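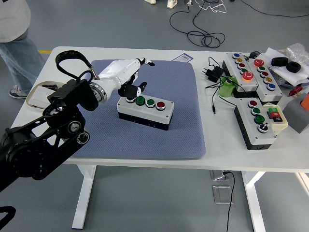
4 min read

Print | E-mail

The bench at the Teltcombe shared workshop has been given over, for most of the spring, to the button-pressing project. This entry records the state of the work as of June 2025 and sets down several decisions that readers of the earlier Skiltwood posts have asked to see in writing.

The purpose of the build is modest. A robotic arm with a humanoid hand is to press a named button on a control box, release it, and withdraw without disturbing the button beside it. The project is called Kornine in the workshop log, and the name is retained here for consistency. No commercial use is intended.

Work has begun with the box that carries four round buttons in a row: one pale, two green, and one red. It sits near the middle of the blue-gray mat. The two green buttons were a deliberate choice. A system that selects its target by color alone has no means of telling one green button from the other, and must be given the position as well. The first version of the software did not take position into account, and it was withdrawn after one evening of testing.

Approach and contact

The hand approaches from above with the fingers curled down. A straight, extended index finger was tried in the early weeks and was abandoned. The finger joint gave way to one side when the cap was met off center, and the contact sensor then reported a press that had not taken place. With the fingers curled, the load passes more directly into the wrist, and the black fingertips hold their place on the cap. The disadvantage is that the fingertips hide the button from any view taken along the arm. The position of the target must therefore be fixed before the last part of the descent begins, and held from memory until contact.

The descent is divided into 200 steps. Contact is read from motor current in the fingers, and the controller stops when the reading passes a set threshold. The current is sampled into a buffer of 1024 values, which is written to disk at the end of each attempt, whether or not the press was good. It is strongly recommended that anyone building something similar keep the failed attempts. They have been of greater use than the successful ones in setting the threshold.

As of this writing the log holds 1484 attempts. The majority were made on the pale button at the left end of the row. A fair comparison between the buttons cannot be drawn from these records, and none is offered.

Wiring and the power supply

The boxes are powered separately from the arm. An earlier arrangement placed both on a single supply, and the indicator lamps dimmed whenever the shoulder moved. The change took one afternoon. The signal leads from the boxes have not yet been bundled, and the cables on the table and on the floor remain to be dressed and labeled. This item has appeared on the task list for each of the past three months and is carried forward again.

The emergency button

One of the boxes at the right side of the table has a large red mushroom button. It is reserved for the later exercises and is a test object only. The stop for the arm itself is a separate circuit, and the two must never be confused. Persons joining a session are shown the working stop before the arm is powered, and are asked to repeat its location aloud. The rule was adopted after a visitor reached for the wrong one. No harm resulted, but the arm continued to move for longer than was comfortable.

Remaining boxes

The long box at the back, with its column of blue, yellow, red, and green buttons, will be attempted next. Its colors repeat along the column, so the labeling scheme used for the present box will have to be extended. The box with the selector switch presents a different problem, as a selector must be turned and the present hand program includes no turning motion at all. A first draft of that motion is planned for September.

A reader wrote to ask whether the Tan controller described last year is still in service. It is not. It was retired when the present wrist was fitted, and the parts have gone back into the common stock at Teltcombe, where any member may draw on them. The old configuration files can be supplied on request, though they are not maintained and the comments in them are incomplete.

Calibration notes for the wrist, including the correction applied for sag at full reach, will be posted separately once the figures have been checked a second time.

Print this entry | E-mail this entry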